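Two machines on second shift: notes after thirteen weeks

October 29, 2020

I work in returns processing at the Plultov building. Goods come back from customers, somebody opens the package, decides what the item is and what shape it is in, and sends it to one of four places: restock, repack, repair, scrap. I did that job by hand for six years. Since the summer I have split my time between doing it and looking after the machines that do part of it. A few people who read my earlier posts on conveyor timing asked what the change looks like from the floor, so I am writing down what I have.

The system was sold to us by Skerkik. It runs on top of the warehouse software we already had, which is Bistell, and the connection between the two was the slowest part of the installation. Bistell expects a human to scan a label and press a key. It has a timeout for when the human does not press the key. The robot side does not press keys, it sends a message, and for the first two weeks every message that arrived after the timeout opened a second record for the same item. We had shoes in the system twice and on the shelf once. The fix was a longer timeout and a check for duplicates, which could have been specified before delivery.

What the machines do now is narrow. They take an item from an open tote, turn it so that the label faces the scanner, and put it down in the tote for its category. They do not open packages. They do not judge condition, apart from a weight check that catches empty boxes. Opening and judging are still done at the benches, and that is where most of the hours always went.

Numbers, for those who want them. On hard goods in boxes, the share of items handled without a person stepping in is 89 percent over the last full month. On soft goods in bags it is 70. The contract figure was 85 for everything combined, and whether we meet it depends on the mix that day. After the holidays the mix is mostly clothing, so I expect the combined figure to drop.

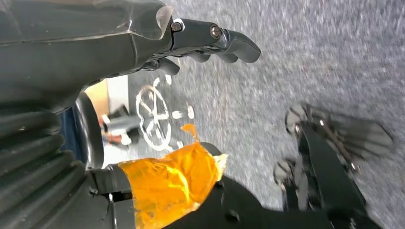
Maintenance at the operator level is the part I know best, and it was not in anyone's job description in July. The supplier handles motors, controllers and anything that needs the covers off. We handle what wears on the outside. In practice that means sleeves, tape, screws and wiping down. The translucent cover on the forearm creases as the arm works, and its edge curls back near the screw at the wrist end of the hand, so that edge is the first place I look at the start of a shift. If the curl has moved forward over the joint, the cover gets reseated. The orange tape wrapped on the arm segment gets layered and ragged after a while, and my rule is that a flap small enough to press flat gets pressed flat, and anything larger gets cut off and rewrapped. I use a blunt-tip blade for this. The finger screws get a paint mark when torqued, so a screw that has turned can be spotted without a tool.

The whole check takes a few minutes if nothing is wrong. It is logged on a paper sheet, because the tablet form requires a fault code and "looked at it, fine" has no fault code. I have asked for one. Mokoena, the firm that does our safety inspections, prefers the paper sheet anyway.

Now the staffing side. No one on second shift was let go, and I want to be accurate about what that means. Two temporary positions were not renewed in September. Under the old arrangement they would have been. Three people moved from sorting to the benches, which pays the same but is harder on the hands and easier on the back. One asked to move back and could not, as there was no longer a sorting position to move back to.

Sorting used to be where you put people who were new, people coming back from an injury, and people who needed an easier day. It was a job with walking in it and you could talk while you did it. With the sorting gone, new hires start at the benches and have to judge condition in their first week. The error rate for new hires is higher than it was. Some of us raised this in the planning meetings and it was written down as a training issue. I think it is a layout issue. There should be one manual sorting lane kept open, with real volume on it, and it should be staffed on a rotation.

The pace has also changed. A person at the sorting line slowed down when the benches fell behind, because they could see the benches. The machines take what is in the tote until the tote is empty, then ask for another one. An indicator light was added so the bench lead can hold the feed. It works, but it puts the decision on one person, and some leads do not like to use it since every hold shows up in the daily report with a name next to it. I would take the name off the report.

On the positive side, the heavy lifts are mostly gone. Small appliances used to be the worst part of the evening and I do not miss them. The noise is lower than the old diverter. My own work is more interesting than it was, and I got a small raise for the maintenance duties after asking twice.

Open items, mostly for my own use:

Spare covers. We had one box and it went faster than the supplier's estimate. Next delivery is in November.

Clear plastic bags. The scanner reads through them at some angles and not at others. Matte bags are fine.

Cross-training. I am the only one on second shift signed off on the operator checks. When I am out, first shift does them early and nothing gets looked at until the next day.

The manual lane. I have sent a floor sketch with dimensions to the site manager and will post it here once I have an answer.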